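Kananov Student Robotics Club
Simulation Bench Inspection Checklist, Tabletop Handling Project

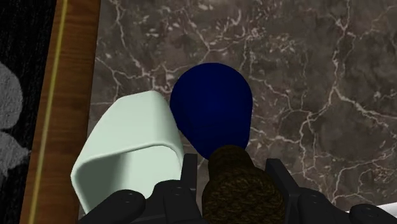

Completed June 17, 2019, before the final project review. Inspector: Meinrad Oberholzer, club adviser. Entries are marked Pass, Fail or Open. Items marked Open must be closed by the student team before the next supervised session.

Section A. Simulated workspace

A1. Scene file loads without errors: Pass
A2. Marble countertop texture displays on the full work surface: Pass
A3. Mint-green container, blue egg-shaped object and brown object present in the scene: Pass
A4. Object weights entered in the project log: Open
Comment: The weight of the brown object is missing. The team shall enter the value used in the scene file.

Section B. Gripper model

B1. Both fingers respond to open and close commands: Pass
B2. Closing force limit set to 8 newtons: Pass
B3. Contact between fingers and countertop reported as a fault: Fail
Comment: The fault was reported in four of 5 trials. The Moser team is to correct the contact setting and repeat the full set.
B4. Stop command halts all motion: Pass

Section C. Student workstations

C1. Power cords secured and clear of the walkway: Pass
C2. Emergency stop for the Lorkance training arm tested: Pass
C3. Training arm powered off while students work in simulation: Pass
C4. Safety glasses available at the arm station: Open
Comment: Two pairs are scratched and have been removed. Replacements have been requested from the Nudport supply room.
C5. Room ventilation adequate with all computers running: Pass
Comment: Roughly 35 minutes of continuous use was observed.

Section D. Records

D1. Signed safety agreements on file for all team members: Pass
D2. Trial logs saved under the correct run number: Pass
D3. Changes since the January inspection listed: Open
Comment: The list does not include the new finger pads. Please add the part name and the date of the change.

Result: Approved for simulation work. Transfer to the training arm is not approved until item B3 has passed.

Signed: M. Oberholzer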